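Getting the musty smell out of my grandmother's table linens
Home and Laundry > Stains and Smells
Asked 18th May. Viewed 1,062 times

Azra Živković
Hello everyone, I've been reading this site for ages and I'm finally making an account because I have a problem I can't sort out on my own. When my grandmother moved out of her house in Trudstead, I was given her cedar chest, and inside it was what must be every tablecloth and napkin she ever owned. Some are plain white damask, some have embroidered corners that she did herself as a young woman, and there are a few cheerful everyday ones from the kitchen that I remember eating soup on. I love them all and I was so excited to get them home!

The trouble is the smell. The chest sat in a basement next to the furnace, and everything in it smells like old basement with something sweet on top, maybe mothballs or maybe some kind of sachet that gave up a long time ago. I ran one load of the plain white ones through the washer on warm with my usual detergent (Kerkar, the one in the green jug) and they came out smelling like flowers for an afternoon. Then I put them in the hall closet and by the end of the week the basement was back. I washed them again with twice the detergent and if anything they are worse now, and a bit stiff too.

There are also some yellow patches along the folds. I can live with those if I have to, but if whatever fixes the smell would help with the yellow I'd be thrilled. The embroidered ones I haven't dared to touch. The thread is mostly red and dark blue and I have visions of the whole thing turning pink.

So what should I be doing? I don't want to bleach anything to death. My mother says to hang them outside and be patient, my sister-in-law says to throw them in with a cup of vinegar, and the man at the dry cleaner in Clorbridge sucked his teeth and quoted me a price that I won't repeat here. We're having the family over in November for my grandmother's birthday and I would dearly love for her to sit down at her own tablecloth. Thank you in advance, and sorry this is so long!

Derek Marsden
Vinegar. Works on everything. Put some in the rinse and dry them on high and you'll be fine. My wife does it with gym clothes.

Slavica Spahić
Azra, first of all, what a lovely thing to be given. I have a soft spot for old linens (my husband would call it something stronger, and he's the one who built the shelves) and I've brought quite a lot of smelly ones back over the years, from estate sales and church basements and once from the trunk of a car. Yours sound very fixable. Please don't dry them on high, though, with respect to Derek. Heat can set those yellow marks, and old linen gets brittle when you bake it.

I think your double dose of detergent is the reason the second wash came out stiff and smelling worse. Old cloth often has layers of soap and starch in it already, and when you add more than the rinse can carry off, it stays in the fibers and holds on to the smell. So before anything else I would wash the plain white ones again with no detergent at all, just warm water and an extra rinse. Look at the water if your machine lets you. If you see suds, there's your old soap coming out, and you should go on running plain water until the suds stop. It's dull work but it costs very little and it can't hurt them.

After that comes the soak. Get a tub or a big clean bucket, fill it with warm water, and stir in some oxygen bleach, the powdered kind, in whatever amount the package gives for soaking. This isn't the same thing as chlorine bleach, which is hard on old cotton and linen and which you must never, ever mix with vinegar, please, for the sake of your lungs. Make sure the powder is all dissolved before the cloth goes in. Then push everything under and leave it for 4 hours or so if the label allows it, and look in on it now and then. The water may turn the color of weak tea. People get alarmed at that, but I find it very satisfying! Pour it away and do it again with fresh water if it's still coming out brown. This is also your best bet for the yellow along the folds. It may not all go, but I've seen dreadful yellow lines fade down to something you'd only notice if you went hunting.

Rinse until you're bored and then rinse once more. If you'd like to use vinegar, a splash of the plain white kind in one of the rinses is fine and does seem to take the edge off a smell, as long as there's no chlorine bleach anywhere near it. Then a final rinse with plain water.

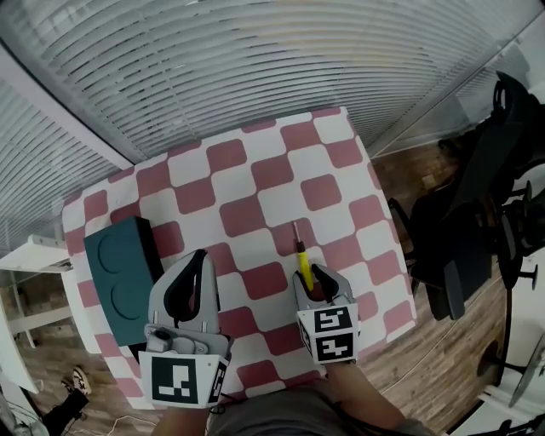

Drying matters more than most people think, and I'd side with your mother on this one. Lay the white ones flat on the grass on top of a clean old sheet, or drape them over a line, and let them have a full day of sun and moving air. Sun is wonderful for smells and it does a little gentle whitening too. With colored cloths I keep to the shade, and turn them wrong side up, because the same sun that helps a white damask will wash the life out of a color. I'm especially fussy about this with my pink and white check, the one with the big rounded squares, since that pink is a dusty sort of rose to begin with and I don't want it any paler. If it rains all week where you are, a drying rack with a fan pointed at it will do. What you want to avoid is a cloth that's a tiny bit damp inside the hem going back into a closet, and hems do take forever.

Now, your embroidered ones. Don't soak them with the others. Take a white cotton rag, wet it with cool water and a drop of gentle detergent, and press it on the back of the red thread for a minute or 2. Do the same with the blue, on a fresh bit of rag. If you get any color on the rag at all, stop there and don't wash that piece. You can still air it, and I'll come to that. If the rag stays clean, wash that piece by itself by hand in cool water, and don't walk off and answer the phone in the middle (I once did, and I have a set of napkins with a blush to them that I've had to learn to like). Lift it out with both arms under it so that the wet weight isn't hanging from one corner, roll it in a towel to press the water out, and dry it flat right away.

For anything you don't dare wet, put it loosely in a big lidded storage tub with an open bowl of baking soda sitting beside it, and make sure the powder isn't touching the cloth. Change the soda every few days and shake the cloth out when you do. It's slow. I had a runner from an attic in there for weeks. But it does get there in most cases, and an airy day on a covered porch in between speeds things along.

And then I'm sorry to say you have to deal with the chest and the closet too, or you'll be doing this all over again. Cedar smells nice to us but the oil in the bare wood can stain cloth, and some of your yellow may well be from that. Vacuum the chest, wipe it with a barely damp cloth, and leave it open somewhere dry for as long as your household will put up with it. When the linens go back in, line it with an old washed cotton sheet or acid-free tissue and lay them on that. I don't use starch on anything that's going into storage. Silverfish are fond of it, and it can go yellow as well. Starch on the day you want to use it, if you like a crisp cloth.

One last thing about folds. Roll the good ones around a cardboard tube covered in tissue if you have the space. If you haven't, fold them loosely and refold them along different lines a couple of times a year. It's always the same crease that gives out first.

You have plenty of time before November, so do one cloth first, the one you'd mind least about, and see how it behaves. And do tell us how your grandmother likes her table!

Milovan Pavlović
I agree with nearly everything Slavica wrote and I'll only add a little on mothballs, because Azra mentioned a sweet smell. If it really is mothballs, do the airing outdoors before you wash, for several days, and bring the things in at night so that the dew doesn't get to them. The smell goes off into the air by itself if you give it the chance. Washing first hasn't done much for me and I've ended up with the whole laundry room smelling of it, and my shirts afterward too.

I got 20 of my late aunt's napkins clear of it this way, on a clothesline in the side yard, and all it took was patience and some clothespins. Check for loose mothballs in the corners of the chest too. Wear gloves when you pick them out and keep the dog away, they're poisonous. Your town will probably have a day for household chemicals and that's where they should go.

If you get stuck with the embroidered ones, Petkov on the main street in Clorbridge does hand cleaning of old textiles and the lady there was very kind to me about a christening gown. She'll look at a piece and tell you if it's better left alone.

Azra Živković
Thank you all so much! Milovan, it was mothballs, I found the remains of some under the paper lining. Everything is out on the line at the moment, and my mother has been by to tell me she told me so. Slavica, I did a plain water wash on the two worst white ones and the suds were unbelievable. The soak is next, as soon as I've bought a bigger bucket. The rag test on the blue thread came up clean but the red left a faint mark, so that one is going to Petkov.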